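**Sastcombe, January 14, 2025**

The Sastcombe Library's computer lending shelf is back, and it's bigger than ever! Starting this week, anyone with a library card can take home a refurbished desktop for up to 100 days, with a monitor, keyboard and mouse included. There are 41 machines ready to go, up from a handful when the shelf first opened in July.

The idea is simple. Offices and households around town drop off computers they've finished with, the library wipes the drives, swaps out tired parts and sets everything up with a word processor, a web browser and a few learning programs for kids. Then out the door they go. The first round was such a hit that the waiting list reached 147 names by the end of fall (and if you were one of them, check your email, you're first in line).

"I had a man come in who wanted to write down his mother's recipes, and he brought us back a whole book," said Sorcha Rankin, who runs the lending desk. "We've got it on the counter now. Ask to see the plum cake page."

This time there's a lot more help to go along with the machines. Drop-in sessions will be held in the Skalta Room on the second floor, where beginners can get started with email, job applications, photo sorting or whatever else they're stuck on. Bring your own questions and bring a friend. Teens who'd like to learn how a computer goes together can sign up for the repair club, which meets in the old Zupan print shop next door and has room for more members.

Money for the new parts came from the town's summer book sale, which raised $890, a terrific total for one rainy afternoon.

Donations of desktops are still very welcome, working or not. Leave them at the Zesel Street entrance during opening hours, and please keep the power cord with the machine. Laptops can't be taken yet, but Rankin hopes to add them later in the year.
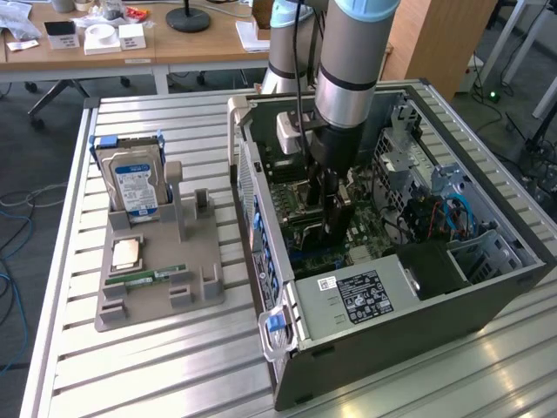 *A desktop tower with the side panel off and the motherboard showing.*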